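Geko Steltevik clothes steamer, two months in

I bought the Steltevik because my iron died and because Rajkumari Sisodia, who runs the alterations counter in Vulcombe, kept telling me that handheld steamers had got better. I'd owned one before and it spat rusty water on a wedding shirt, so I was not an easy sell.

The box says "crease-free in seconds". Which seconds, it doesn't say. On a thin cotton shirt I need two slow passes on each side, and the placket still looks like I slept in it. Linen is hopeless. Viscose and polyester do come up well, I'll give it that, and the kids' football tops were the one thing it handled better than the iron ever did, as you don't have to dodge the printed numbers with a hot plate.

Heat-up is slow enough that I go and make tea. The tank is small and the cap is fiddly, with a rubber bung that never seems to sit straight. If you tip the head past level it gurgles and then dribbles.
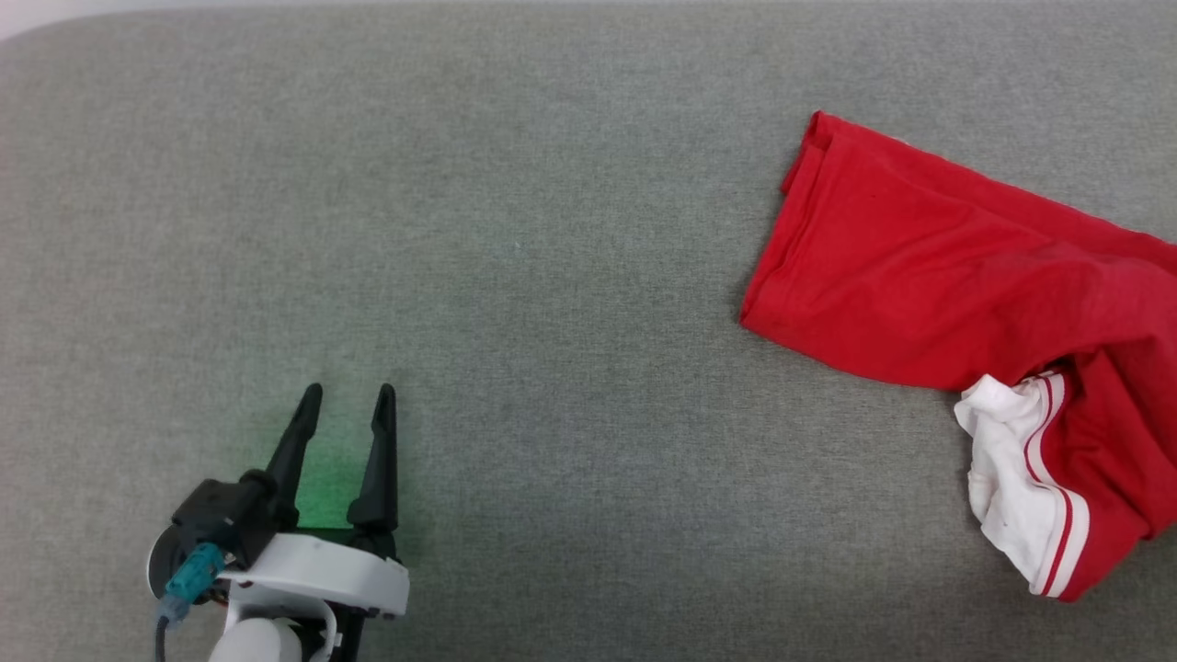
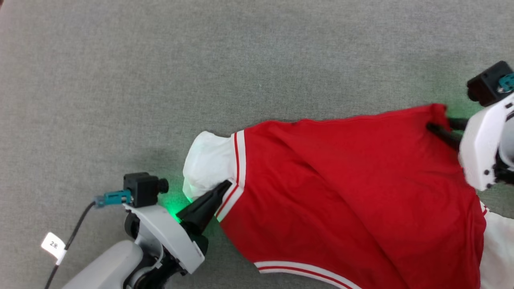
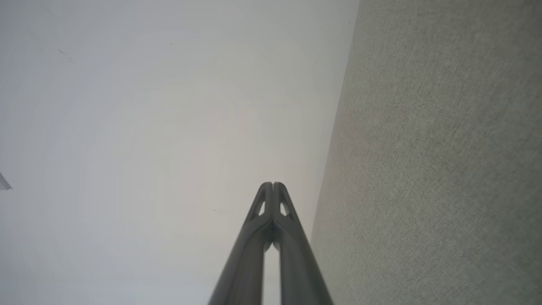
The instructions tell you to steam everything on a hanger. Fine for a dress, no use for a T-shirt, which just swings away from you. I've ended up pulling the hem tight with my free hand, and that hand gets hot. There is a heatproof glove in the box, one size, and it's enormous. Raimonds Lūse wrote in his review that he got on perfectly well with it, so perhaps he has enormous hands.

I also don't believe the claim about freshening wool. My grey jumper smelled of frying before I steamed it, and afterwards it smelled of damp frying. Hanging it by an open window did more.

The cable is generous and the switch feels solid. The fabric brush, on the other hand, is held on by 4 plastic clips, and 2 of them had snapped by the third week. Geko will sell you another brush but not the clips.

Against the older Nwachukwu model, which my sister has and lets me borrow, I can't see what the extra money buys. Hers is uglier and louder, and it does linen.

Would I buy it again? At half price, for synthetics and curtains, maybe. I've since bought another iron.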